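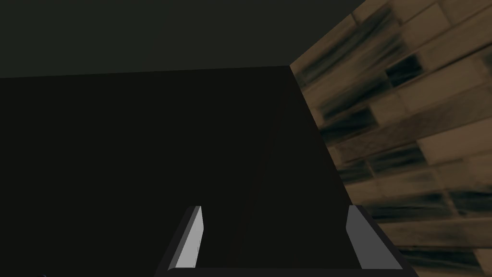
Studio news, November

The new linocuts are finished and will be at the Backlund rooms until the end of the month. There are five of them, all from the drawings I made along the creek at Mallusau last winter. Four are printed in a single colour, a blue-grey I mixed myself and then had trouble matching when the first tin ran out. The fifth is a two-block print with a dull yellow behind the trees. I wasn't sure about the yellow for a long time and nearly left it out of the show.

Backlund is open from 10 in the morning until 4, and the side door is the one to use while the front steps are being repaired. The prints are unframed, held up with magnets, and you can ask at the desk to look at one more closely. I'm sharing the room with Jonatan Tangen, who is showing charcoal drawings of boat sheds. They are much larger than my prints and we spent most of a morning moving things from wall to wall before we settled on putting his along the long side and mine near the window.

Prints are $188 each. The two-block print is the same price as the others. If you can't get to the show, write to me and I'll post one in a tube, with postage added at cost. I would rather not post framed work any more after the broken glass last time.

A few people have asked about the paper. I've moved to a heavier Japanese sheet for this series. It takes the ink well with hand pressure, but it stretches if I damp it too much, and I lost a good part of the first batch that way. I now print it dry and use the back of an old spoon for the darker areas. It's slow work – two good prints before lunch is a decent morning – and I have stopped trying to hurry it.

The Womik sketchbook swap is on again. For those who missed it last year, you send in a small sketchbook with the first few pages filled, and it goes to another artist who works in the next few pages and passes it along. Mine came back with pencil studies of pears, some collage and a very neat map of somebody's neighbourhood. There were 156 books in the last round and most of them found their way home. Please put your postal address inside the back cover as well as the front. Two of the books that went missing had come loose from their covers.

I won't be teaching at Uneteo this term. The evening class was good company but I was coming home too tired to draw, and I have a set of bird studies I'd like to get through over the summer. The class itself is still running with another tutor, and beginners are welcome. Bring an apron and something to rest your carving hand on. Tools and lino are supplied, although the gouges are due for sharpening, so bring your own if you have them.

I still have a few offcuts of grey lino, mostly postcard size, free to anyone who can use them. They're in a box under the table at Backlund. Take what you want.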